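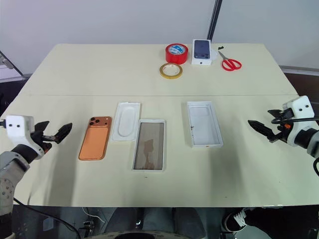 The Orange Phone Gets Its Own Page

Tuesday, late afternoon, the big table at Cestby. Regular visitors will know this table. It has hosted Tarent flat-pack shelving, a box of Bosman hinges and one very long argument about teapots. Now it has hosted a phone. The gallery is up to 2,319 pictures of things on tables, and I had somehow kept phones out of it until now. Standards slip.

It lies back side up, a little tilted, in an orange usually reserved for traffic cones and hunting vests. Three lenses sit in a triangle on a raised block as wide as the phone's ambitions. My first proper camera had one lens and I complained about carrying that.

The block is a darker, more coppery orange than the rest, and the big panel under it is lighter. So that makes several oranges on one phone. I have painted a hallway with less thought.

Right beside it is the white packaging insert, and I'll admit this is the part I like. It has a long oval recess with a raised outline, plus a small notch along the top edge. Somebody sat in a meeting about that notch. I hope there were sandwiches.

The shallow box part with the white rim is the one touching the insert, down by its lower right side. I never throw these away. Under my stairs there are 16 of them, one inside the other – you never know when you might need to return a phone from three phones ago.

A word for the table as well, which does most of the work on this site and gets none of the mail. Pale cream-green, rounded at the far corners, with one straight seam running across it. The color is close to the mint ice cream at the Forer lunch counter, and it makes orange look even more orange, if you felt that was needed.

Prints are available at the usual size on the usual paper. The teapot set is still the best seller. More box parts in August, when I get around to the stairs.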